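Desk Lamp Siting and Stability in Shared Study Rooms
Student project report, Interior Products module
Kistville, October 30, 2024

1. Background

Study rooms in the Larnstead building are furnished with plain tables and a loose desk lamp for each. The lamps are moved often, by students who want more writing space or who need the light on the other side. Two complaints recur in the room log: lamps that end up too close to the table edge, and cords that run across the writing area. The aim of this project was to find a standing position for the lamp that leaves enough clear surface for an open notebook and a laptop, and to check how easily the lamp is shifted or tipped once it is there.

The project did not look at bulb type, colour of light or energy use. Those were covered by another group in August.

2. Equipment

The lamp used throughout was the Inga, a small table lamp with a round, flat base. Its base is 190 mm across. The stated working area was set out with a white board laid on the tabletop, so that marks could be wiped off between trials and the table itself was left clean. Distances were taken from the near edge of the board to the closest point of the base. Pull force was read from a Joma spring balance hooked round the base at table height.

3. Method

Eight positions were tried, four on the right half of the board and four on the left. In each position the lamp was set down upright, the cord was led away and the remaining clear area was measured. The lamp was then moved by its base to the next position. Early trials showed that moving it by the shade altered the angle of the shade, and these results were thrown out.

The cord was led off the far side of the table in all trials. Leading it off the short side was considered, but in the study rooms that side faces the walkway and the cord would be a trip hazard.

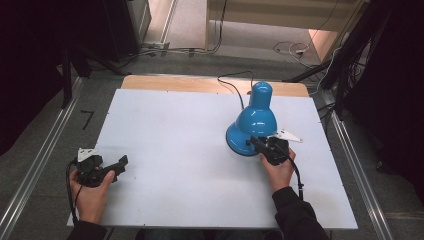
Figure 1. Lamp near the right side of the board, cord led off the far edge of the table.

For the tipping check, the lamp was pushed slowly at the height of the shade until the base began to lift. The push was stopped at that point and the lamp steadied by hand. Each check was repeated, and the lower of the two readings was kept. In total 27 readings were recorded, including three taken again after the balance had been found not to return to zero.

4. Results

The right-hand positions left the larger unbroken area, as the cord did not cross the part of the board used for writing. With the lamp on the left, the socket in the study room being on the right, the cord had to pass behind the laptop and was dragged forward whenever the screen was tilted back.

The base slid before it tipped in every position when pushed at table height. Pushed at shade height, it tipped first. The board is smoother than the bare wood, so the sliding force on a study room table is likely to be higher than the figures in the appendix suggest. This was not tested separately.

Cord length limited the far positions. A free length of 1,000 mm was enough for all the right-hand positions but left no slack in the two furthest on the left - any pull on the cord was passed straight to the lamp.

5. Discussion

The preferred position is on the right, set back from the near edge by at least the width of the base. Left-handed users will find their own shadow falls across the page less with this arrangement than right-handed users will. For right-handed users the lamp can be moved to the nearest left-hand position, provided the cord is clipped at the back edge of the table.

A heavier base would reduce tipping at shade height, but it would also make the lamp harder to move, and moving it is what students do most. A clip for the cord is cheaper and can be fitted to the existing tables. We suggest that clips are tried in one room first, with the room log checked again at the end of term.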